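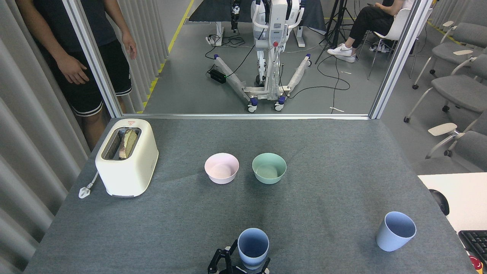 ## 5. Recording the breakfast table tasks

Section 5 covers one full recording block at a Dredora station, from laying out the props to closing the session. Read section 4 (homing and calibration) first. If the station was moved or unplugged after the last block, repeat section 4 before going on.

A block is 24 episodes of one task. The target for the cup tasks is 900 accepted episodes across all stations.

### 5.1 Laying out the table

1. Smooth the table cover by hand. Folds under a bowl or cup change its height enough to spoil a grasp.
2. Place the toaster on the left side of the table, slots facing up, with one slice of toast standing in a slot.
3. Leave the toaster unplugged. Lay its cord out to the left, clear of the bowls.
4. Set the pink bowl and the mint-green bowl side by side near the middle, pink on the left. Both stay empty.
5. Set out the two light blue cups with their open ends up.
6. Keep the keyboard and mouse on the side desk. They do not belong on the felt.

**Note:** Positions are meant to vary between episodes. Move each cup by up to a hand's width after every reset, and don't try to put it back on the same spot. Left-to-right order of the bowls stays fixed within a block.

**Caution:** The toaster is a prop. Do not plug it in at the station, even to brown a fresh slice. Toast is made in the kitchen and brought over.

### 5.2 Starting a block

1. Log in on the station computer and open the Pritchard recorder.
2. Choose the task from the list. The cup tasks are `cup_lift`, `cup_to_bowl` and `cup_swap`.
3. Type your operator name the way it appears on the roster. "Beca Samuel" and "B. Samuel" will be stored as two different operators.
4. Check the live view. The toaster, both bowls and both cups must all be visible before you start.
5. Press **F5** to arm. The recorder beeps once when it's ready.

People and equipment beyond the table may stay in view. The far side of the room changes from hour to hour and we want that in the data. What we don't want is a hand reaching over the table while an episode is running.

### 5.3 Recording an episode

1. Press the foot switch to begin.
2. Bring the gripper to the cup at an even speed. Slow down for the last stretch, but don't stop and hover.
3. Close the fingers on the side of the cup and keep it upright.
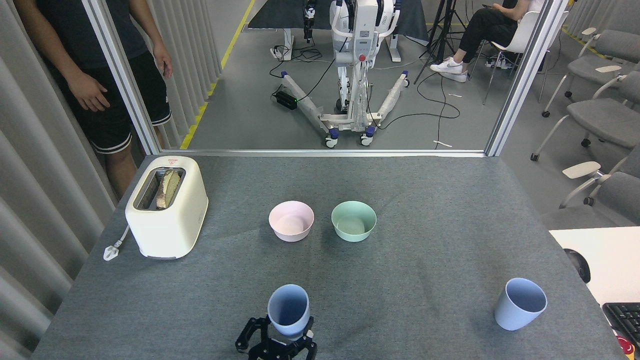

4. Lift until the base is clear of the table, then carry out the rest of the task as written on the task card.
5. Open the fingers fully before backing away.
6. Press the foot switch again to end. Wait for the double beep before touching anything on the table.

If a grasp slips, you may try again once in the same episode. Mark it `retry` when the recorder asks. Recoveries are useful to the model, so don't throw them away - but a second slip ends the episode, and you mark it `fail`.

**Caution:** Keep your hands off the table whenever the arm is armed. To fix a fallen prop, press **F6** to disarm, wait for the arm to hold still, and then reach in.

### 5.4 Labeling and rejecting

After each episode the recorder shows three choices:

- `good` - task finished, one grasp
- `retry` - task finished, two grasps
- `fail` - anything else

Reject an episode only if the recording itself is bad: dropped video, a person's hand over the table, the wrong task selected. A clumsy episode is still a valid one.

The August export held 3,934 episodes, and 1,324 of them carried no label because operators skipped this screen with the Esc key. Esc is now disabled here. If the screen freezes, write the episode number on the block sheet and tell Osian Kneath.

### 5.5 Closing the session

1. Press **F6** to disarm.
2. Open the gripper and take out anything it's still holding.
3. Select **Finish block**. The upload to the Wernumberg server begins by itself and the progress bar turns green when it's complete. Leave the computer on until then.
4. Throw away the toast. Wipe crumbs off the cover with a dry brush.
5. Stack the bowls and cups in the Homley prop box.
6. Sign the block sheet with the time you finished.

For upload errors, go to section 7.2.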